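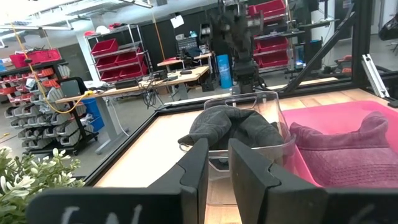
Can a Robot Put Away the Hats?

The Rovidley Robot Club says yes. Its student project, called Hotari, is supposed to sort hats by color. Gray ones go in the clear bin, and reddish ones go in a bin closer to their own color. You could do it while eating a sandwich. So is Hotari smart?

Let's be picky. A hat is hard for a robot. It flops and folds, and it never lands the same way twice. The robot has to find the hat, pinch it, lift it and let go over the right bin.

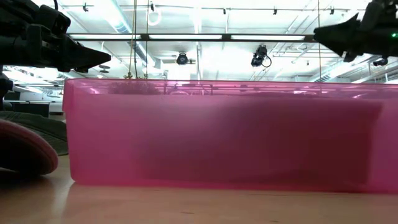

Two grippers and a pink bin.

The club started in August and spent 18 weeks on this. Then it ran a test of 100 hats, and 80 ended up where they belonged. The club's poster says "Hotari knows its colors!" Hmm. It matches what its cameras pick up to what it was shown before. Would it cope with a striped hat? The poster doesn't say, and the club hasn't tried one yet.
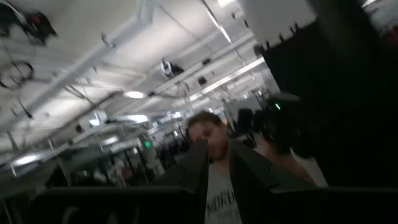 Past the gripper: a man in a dark gray jacket.

When you hear that a robot can do a job, ask how many tries it got. Ask who picked up the hats it dropped, too.

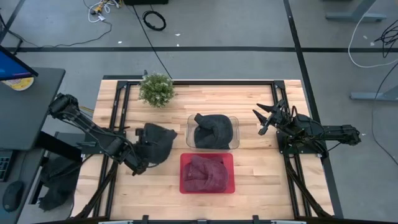 One reader wrote to us that 80 is better than her little brother manages, and he has been shown where the hats go far more often than Hotari has. We'd still like to see the striped one.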